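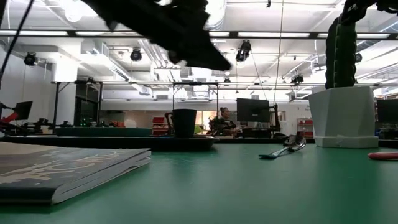 Green tabletop, with the long black tray behind the book.

2020-07-24

Notes on the Sterngate line, mostly for my own records.

The museum tramway at Sterngate runs on 600 mm gauge, which limits what can visit. Car 11 was in service when I went. It is a single-truck open car, rebuilt with a pair of motors from the old Stumonmont system after that closed. The controller is a later type and notches up more evenly than the one it replaced, although there is still a jerk going from series to parallel.

The track is in fair shape. The passing loop has been relaid with heavier rail and the joints are quiet. The curve by the depot still has wear on the outer rail, and cars take it at walking pace. I measured the check rail gap where the public path crosses and got 97 mm on one side, more than I expected. I have no drawing to compare it with.

Overhead is plain trolley wire on wooden poles. Supply is nominally 600 volts, but the meter in the car sat lower than that on the climb, with two cars out.

A full trip takes 11 minutes including the loop. Tickets are limited for now and the top deck of the other car is closed. The depot is open on running days only.

I plan to go back in September, when the Plerkotico trailer should be out of the paint shop.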